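How to tidy a small network rack and pack up what's left over

By Harish Kaushik
25 November 2025

A small open rack fills up with cable faster than you'd expect. Set aside an hour or so, and have a recyclable cardboard box handy for the bits you're taking out.

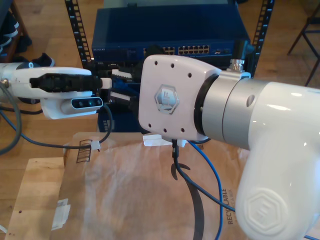
What you'll need

Hook-and-loop ties
A label maker, or masking tape and a pen
A screwdriver that fits your rack screws
A cardboard box and some packing paper

1. Write down what goes where

Before you unplug anything, note each port on the switch and the device at the other end. A table on paper is fine. Label both ends of every cable with the same number.

2. Check the switch is sitting straight

Tighten the screws on both sides a little at a time. If the switch sags, loosen all of them, lift it level and start again.

3. Sort the cables by length

Pull out any that aren't connected at either end. Swap long cables for shorter ones where you can, but leave enough slack to slide the switch forward — a hand's width is plenty.

4. Tie them in groups

Run the cables down the nearest rail and tie them every 14 cm. Keep the ties loose enough to turn with your fingers. Don't use zip ties, they pinch the cable and you'll need cutters next time.

5. Pack the spares

Coil each spare cable and tie it once. Lay packing paper between layers and put heavier items, such as old power adapters, at the bottom. Write the contents on the side of the box before you tape it shut.

6. Test every port

Plug things back in using your list and check the link light for each one. Tape the list inside the cupboard door or keep it with the spares.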